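Home | Current Issue | Archive | Authors | Submit

Filed under: Education Research, Note-Taking and Study Habits

3. Materials and Procedure

3.1 Participants and setting

The study ran over 13 weeks of the spring term at two campuses, referred to in this paper as Jaramillo and Illow. A total of 181 first-year students enrolled. All were taking the same introductory biology course from the same syllabus, with the same slides and the same weekly quiz. Students who already used a fixed color system in their notes, as reported on the intake form, were allowed to take part but were coded separately and are left out of the main comparison in Section 4.

Students were placed in one of three groups. The single-ink group took notes in black or blue and used no other color. The free-color group could use any colors in any way they liked. The fixed-color group was given a short key on the first day and asked to follow it for the whole term. In the key, purple stood for definitions, green for worked examples, and black for everything else. The key was printed on a card the size of a bookmark. Replacement cards were handed out when asked for.

Group sizes were uneven. The free-color group lost the most students to schedule changes in January, before the first lecture, and we did not refill it. Tutoring hours, seating, and access to recorded lectures were the same for all groups.

3.2 Writing materials

We chose purple and green after a pilot in which students were asked to sort short passages by ink color under ordinary classroom lighting. Red was dropped early. Several pilot students said they read red as correction, and their notes showed it: red was kept for mistakes even when the key said otherwise. Yellow and orange were hard to read on the cream paper sold at the Illow bookstore. Light shades were accepted for both colors as long as the student could read a full page back without strain.

Each student in the fixed-color group received one purple and one green instrument with caps. Capped types were preferred over click types because the act of changing color then takes a clear and fairly constant amount of effort, and that effort is part of what we wanted to measure.
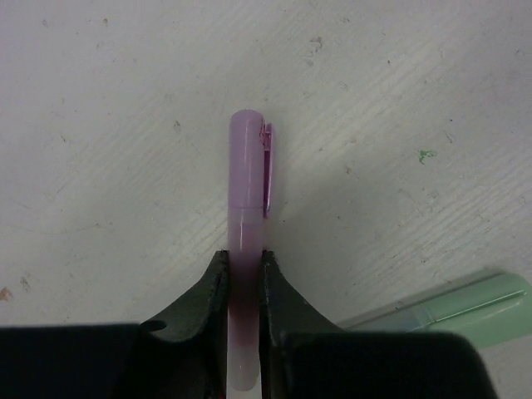

Switching cost was estimated from a short timed task given in weeks two and seven. Students copied a prepared paragraph that called for six changes of color, then copied a paragraph of equal length in a single ink. The difference between the two times was divided by the number of changes. The paragraphs were matched for word length and for the number of technical terms, and half of the students did the single-ink version first.

Students were free to write in a bound notebook or on loose paper. Typed notes were not accepted. Seven students asked to use a tablet with a stylus, and after some discussion we declined, as the color menu on a tablet makes switching a different kind of action. This is a limit on how far the results can be carried over to digital note-taking.

3.3 Collection and scoring of notes

Notes were collected at the end of weeks three, six, nine, and twelve, scanned, and returned the same day. The full set came to 1,780 pages. Pages with no course content were removed, as were pages where the scan was too faint to read. Two raters, trained by Maricruz Hinojosa, scored each remaining page for completeness, accuracy, and use of color. Completeness was judged against a list of idea units drawn from the lecture script. Drawings and diagrams were scored on their own sheet and added to the total only if they held an idea unit that did not appear in the written text.

For the fixed-color group the raters also recorded key errors, defined as any line written in a color that did not match its content. A line that mixed a definition and an example was not counted as an error in either color. The raters did not know the quiz scores of the students whose pages they read. They could not be kept unaware of the group, for the obvious reason that the color was on the page. To check for bias, a subset of pages was converted to grayscale and scored again for completeness and accuracy by Styliani Kyriakidis, who had taken no part in the first round.

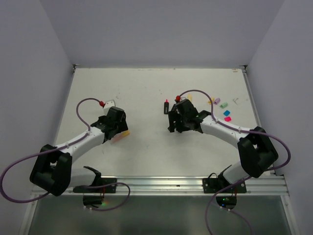 Figure 1. Materials and setting. Upper: capped writing instruments in light purple and light green. Lower: off-white work surface with plain walls on three sides.

Disagreements between raters were settled by discussion, and the original scores were kept in the data file next to the settled ones. Scoring sheets were entered in Kodance and exported once a week. Quiz scores came straight from the course site, Tutetti, and were matched to note pages by a number assigned at intake.

3.4 Recall test

The main outcome was a delayed recall test given 72 hours after the final review lecture. Students did not have their notes during the test and were asked not to look at them in the last hour before it. The test had two parts. In the first, students wrote down as many defined terms as they could remember from the unit, each with a short meaning. In the second, they were given a problem of a type seen in lecture and asked to set out the steps.

We expected the fixed-color group to do better on the first part and had no firm expectation for the second. Answers were marked by the course staff using the standard rubric, with partial credit for steps given in the wrong order. Students who missed the session were offered one make-up sitting, and their scores are reported separately in the appendix.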